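Home | Food | House | Weekends | Shop | Subscribe

We use cookies to remember what you like to read. Accept | Manage choices

The Year I Finally Sorted the Button Drawer

Sep 17, 2021

I have a drawer in my kitchen that used to make a noise when you opened it. A sort of crunch. Buttons, picture hooks, the little feet that come off chairs, fuses, beads from a necklace that broke at somebody's wedding, and at least one key to a door in an apartment I left years ago. Every time I needed a thumbtack I'd go in up to the wrist and come out with a safety pin, usually open.

So in July I took the whole thing out and tipped it onto the table. I was so sure this would be a one-evening job! I had an iced coffee and a podcast going. It took 4 evenings, and we ate dinner on the couch for every one of them (nobody complained, so maybe that's a habit now).

My first mistake was buying pretty things. There's a home store called Clenel on the corner of my street, and I walked out with a stack of lidded tins in the softest green you've ever seen. They looked wonderful for 2 days. Then I wanted a cup hook and had to open every single tin to find one, and I'd have cheerfully thrown the lot out the window. I tried labels. I tried colored dots. The dots fell off in the steam from the kettle.

What I needed was to see what I had, all of it, without opening anything. Once I'd gotten that into my head I started looking at divided boxes, the flat see-through kind people use for fishing tackle and beads, and oh, there are so many of them. Manalo makes a very deep one that swallows small screws. The Coner has lovely roomy sections, but mine popped open when I carried it upstairs, and I was picking sequins out of the carpet until bedtime.

The ones I like have a proper latch and sections in a mix of sizes, long ones for picture wire and pencils and short ones for the tiny stuff. I also like a bit of a tint to the plastic. It takes the edge off the clutter, and you can still tell your buttons from your beads.
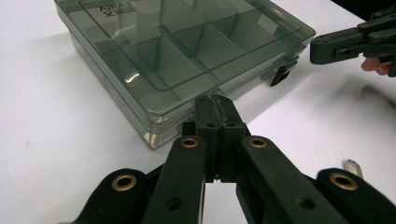 My other rule is that every box gets one empty section. I learned this from my sewing things, where I filled each space to the brim and then bought a single packet of snaps and had nowhere to put it. Leave the gap! You'll find something for it by the weekend. And please don't sort by color unless you're the kind of person who keeps it up. I sort by what I'm doing when I want the thing, so hanging pictures is in one place and mending is in another, and the odd chair foot goes in with the felt pads.

The drawer at our place in Nakidside is quiet now. It holds the boxes, a roll of tape and the scissors, and the mystery key is in a section of its own. I still can't bring myself to toss it.

Get our house and home letter in your inbox. Enter your email to sign up. Unsubscribe anytime.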